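Tirken Bag Pick Kit: sample data and getting started

Welcome, and thank you for taking the time to read this before unzipping everything (we know how tempting it is to go straight to the files!). This is the README for the sample data that comes with the Tirken kit, the fingertip and wrist camera set sold by Jeltex for small arms that need to take things out of bags, sacks and other soft packaging. If you already own the kit, you can use these recordings to check your own setup against ours. If you're still making up your mind, they should give you a fair idea of what the wrist camera gets to work with on an ordinary day.

What's in the download

There are 1587 recordings in all, each one a single attempt at a single object. Of these, 675 come from paper bags and the rest from fabric sacks and padded mailers. Every recording holds the wrist video, the two tactile streams, the finger opening, and a short text file with the instruction and the outcome. Failed attempts are included and marked as such, and we'd gently ask you not to throw them away, as our own early models got a good deal better once we stopped hiding the failures from them.

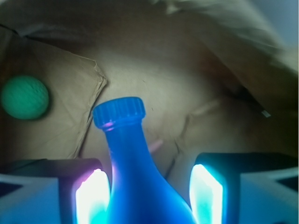 The fingertip pads are lit from inside, and in a closed space like a bag that light ends up on everything nearby. Paper picks up a tint, glossy plastic picks up highlights, and the colors shift as the fingers move. We went back and forth on whether to correct for this in the files and in the end left the video alone, so what you get is what the camera recorded. If your model leans heavily on color, please try it with the pad brightness turned down as well (the setting is called pad_level in the config file, and it can be changed without a restart).

Loading the files

Video is stored at 30 frames per second, and the tactile streams are already lined up with it. The Ulero loader in the tools folder reads everything and will also make you a quick preview, which is handy if you only want a look around. Version 2 of the loader is needed for the padded mailer recordings; the older one skips them without a warning, and we're sorry about that.

Known problems

Focus is set for objects between the fingertips, so a bag edge that folds over close to the lens will be soft. A few of the April recordings from our Huenchumán workshop have the left and right tactile streams swapped. They are listed in swapped.txt, and the loader fixes them for you if that file is in the same folder.

Use and questions

You're welcome to use the data for research, teaching or your own products, as long as this file travels with it. Questions, corrections and stories about your own stubborn bags can go through the support form on the Jeltex site, and we do read all of them, even if it sometimes takes us a little while to write back.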